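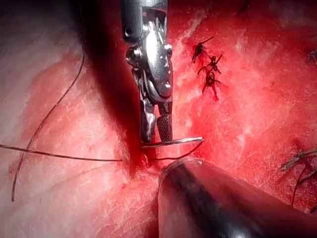 Grordale heat network: standing charge going up again, has anyone objected?

mossybank
Evening all. I've had the letter from Delix (I expect most of you have by now) saying the standing charge on the heat network goes up by 18 per cent from February. I read it twice over a cup of tea and I still couldn't tell you what the extra money is for. There's a paragraph about "network resilience" and another about metering, and then a tear-off slip at the bottom if you want to pay monthly. Has anyone written back to them yet? I'd like to, but I don't want to make a fool of myself by asking for something they're perfectly entitled to charge.

tallowlane
Hello mossybank, and yes, same letter at our end of the village. I'm going to be the unpopular one and say I don't think it's outrageous. We had our own oil boiler for years before we joined and I was forever putting money by for it, and then the year it packed up it took the lot and more besides. The standing charge is meant to cover that sort of thing for everybody. I do agree the letter is dreadful, though. Whoever wrote it ought to be made to read it aloud to my mother.

pipkin_d
Sorry tallowlane, lovely as you are, I can't go along with that. When Ekinci ran the network we were promised in the handover leaflet that the standing charge would be reviewed every other year, and this is the second rise since last winter! I live on my own in one of the small flats by the church and I hardly use any heat from May onwards, yet I pay the same fixed amount as a house with four bedrooms. Put it on the unit rate if you must, then at least I can put a jumper on and do something about it.

tallowlane
But if it all goes on the unit rate then it's the families and the people at home all day who get clobbered, isn't it? My neighbour is in all winter with her chest and can't very well turn it down. I'm not saying your way is wrong, pipkin, only that somebody pays whichever way they slice it.
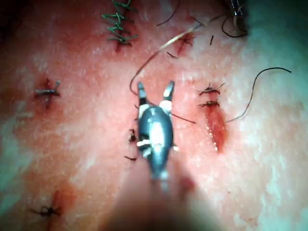
pipkin_d
Fair point about your neighbour, and I wouldn't want her cold. Banding by size of property would suit me, if they'd look at it.

oldweighhouse
Joining in from the draughtiest house on the network (built 1796, and I think the windows are original). I've still got the Ekinci leaflet in the drawer with the takeaway menus, and I'm afraid it says "we aim to review", so I wouldn't lean on it too hard. What I would do is ask Delix for the breakdown between maintenance, metering and billing. My sister is on the Prestovia scheme and hers is set out on the back of every bill. It's one short table and she knows just where she is with it.

mossybank
Oh that's really helpful, thank you. I'll ask for the table then, and I'll mention the banding as well if pipkin doesn't mind me pinching it. Does it carry more weight if we all send our own, or one letter with names on?

oldweighhouse
Own letters, I'd say, in your own words. Last time we sent one with nearly 50 names on it and got a single reply to share between us, and it went to a house that had since been sold.

pipkin_d
Pinch away! I'll do mine tonight. Do keep a copy, and put your account number at the top or it'll go round the houses for weeks.

tallowlane
I'll ask for the table too, even though I'll probably still think the rise is about right once I've seen it. Is it the billing address or the one in Delix's letterhead? They're different on mine.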